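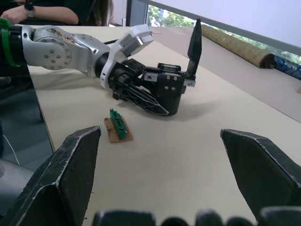 Stop fiddling with the fingers and sort your controller out, wrote a reader under the last post, you could put gold-plated tweezers on that arm and it would still arrive late. Fair. Rude but fair. I'd spent three posts on finger shapes and one paragraph on the thing that tells them when to close.

So. Controllers this time, mostly. Fingers as well, can't help it.

The setup for anyone new: two arms facing each other over the cream table, the little green board strip standing up on its brown base between them, each arm takes a turn at picking it up by the base. Not by the board! The board is what you're trying to not touch. Fingers have to come down either side, low, close gently, lift, put it down again. A toddler could do it. It's horrible.

Two controllers on trial. The Ramia, which came with the arms and which I've moaned about since February. And the Prella, on loan from Skavgate, who want it back with all its cables (I have most of its cables).

Ramia first. Same gripper, same camera at the wrist, same speed. I set it off on 734 goes over a stretch of evenings and let it log. 163 failures. I called it a fail if the base slipped, if a finger so much as brushed the board, or if it closed on fresh air and lifted nothing with great confidence. That last one was the most common by miles. The fingers get to the right place but the close comand goes out before the wrist has finished settling, so they shut while the whole thing is still swinging a bit. Watch it at quarter speed and it's obvious. I hadn't watched it at quarter speed. I'd been filing the fingertips.

Prella next. Different feel straight away, slower to start a move and then much calmer at the end of it. It waits for the wrist. You can set how long it waits, in a menu four levels down under a heading that says Misc. I haven't done a full run on it yet, only 30 goes before I ran out of evening, so no proper comparison and please don't quote me. But the closing-on-air thing happened once. Once! With the old one I'd have had a handful by then.

What I don't like about it:

The restart takes ages. Long enough to make tea and be annoyed that the tea's ready first.

It forgets the finger opening width if you unplug it. Every time. I've written the number on tape and stuck it to the case.

The log files have no headings. Just columns. I guessed what column six was and guessed wrong, wasted most of a night plotting motor temperature as if it was grip force. Looked quite convincing too.

And the software only likes one arm at a time, so for the other side I'm still on the Ramia, and the pair of them don't talk. At the moment one arm gets parked low over the table while the other has its go, and I switch over by hand. Fine for testing. Useless for passing anything across, and passing across was the whole idea.

Right, fingers, quickly. The long pointed ones are looking tired. Edges gone pale, creases scuffed, and I do wonder whether the worn bits grip better or worse than new. Somebody must have measured that. The spares I ordered are Jin ones, softer, and the sample I had wrapped round the base nicely and then didn't want to let go of it. Left it leaning. Tried them with the Prella on a slower open and it was better, not cured. I've gone back to the pointed pair for now so I'm only changing one thing at a time, which I should of done in the first place, see rude comment at top.

The wide opening is worth keeping though. I'd narrowed it ages ago to save time on the close and all it did was give the board less room on the way down. Opened it right out again and the brushes nearly stopped, on both controllers. Cost me a fraction of a second per go. Who cares.

Camera - no changes. Still want a shorter lens. When the fingers are near the table they fill up so much of the view that the bit between them is all you've got to work with, and if the base is slightly off to one side you're correcting on very little. Different post.

Next is the full 734 on the Prella, same table, same strip, same fingers, before Skavgate start ringing. If anyone has got one driving two arms at once, properly, not with a script held together with sleeps, tell me how in the comments. Also what column six is on the newer firmware, I think they've moved it.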